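How to Pack a Snack Box for a Long Train Trip

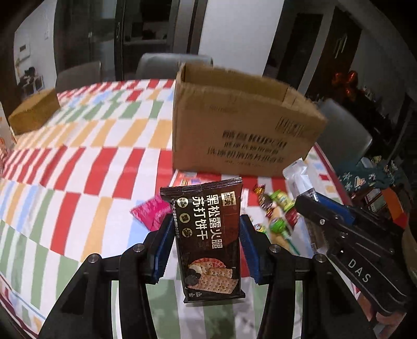 Black truffle ham soda crackers, in a package with a crimped seal along the top.

Every April I take the train from Annan to Drorovska, and the trip lasts 25 hours with the stops. The dining car closes early, so I learned to bring my own food. I explain my method step by step.

1. Choose the box. Mine is a flat one with a lid that clicks. It must fit under the seat, so measure before you buy.

2. Put the dry food first. Crackers, nuts and dried apple go on the bottom. I count 100 grams of crackers for one person for one day.

3. Divide into small bags. I make six bags and write on each one the hour when I want to eat it. Without this, I finish everything before the first border.

4. Add something salty and something sour. Pickles are good, but only in a jar with a tight lid.

5. Keep fruit on top. Bananas should travel in their own bag. Hard pears are better if you change trains at Forkport, where you have to walk a lot with the luggage.

6. Leave a corner for a spoon, napkins and one empty bag for the trash.

Fill your water bottle before you board. The tap in the car is for washing hands.

Comments (3)

pearlunch: I would add a small knife, but check the rules of your train company.

tomek_rail: Does the kiosk in Cliltaseck still sell hot tea at night?

pearlunch: Yes, in April it was open. Bring coins.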